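Protokoll der Planungsrunde Automatisierung, Standort Bremisdale, April

Anwesend: Razia Bangash (Leitung), Tapio Rantala, Siiri Karppinen, Chia-hao Sin (Protokoll)
Entschuldigt: Alasdair Sutherland

TOP 1: Stand der Beschaffung
Tapio hat beide Angebote für den zweiarmigen Roboter mitgebracht. Gondia liegt bei 3.275 Euro Monatsmiete, Lappalainen bei 2.001 Euro, dort allerdings ohne Wartung und ohne Ersatzfinger. Laufzeit jeweils 18 Monate. Die Freude in der Runde war groß, dass wir endlich über echte Zahlen reden!

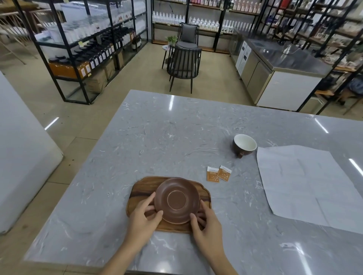
TOP 2: Greifer und Budget
Für die Greifer ist im Haushalt bisher nur ein Pauschalposten vorgesehen, und Siiri möchte ihn vor der Bestellung aufteilen: einmal Parallelgreifer, einmal Mehrfingerhand. Razia ist von der Hand begeistert und würde lieber an der Verkleidung sparen. Geschirr ist der Maßstab: Eine umgedrehte Untertasse auf einem Holzbrett wird links am Rand gefasst und rechts mit gekrümmten Fingern von unten gehalten, das muss die Hardware hergeben. Dazu kommen flache Teile wie kleine Tütchen auf glattem Marmor, für die Tapio weiche Fingerkuppen anfragt. Auch spiegelnde Lichtreflexe auf der Platte gehören in die Anforderungen an die Kamera.

Beschluss: 2 Mehrfingerhände werden ins Budget aufgenommen (einstimmig). Der Parallelgreifer bleibt als Option stehen.

TOP 3: Aufgaben
Tapio: Wartungspreis bei Lappalainen nachfragen
Siiri: Budgettabelle anpassen, Kopie an Alasdair
Razia: Probetermin mit Gondia vereinbaren, gern mit eigenem Geschirr
Offen: Stromanschluss an der Theke

Ende der Sitzung: 16:40 Uhr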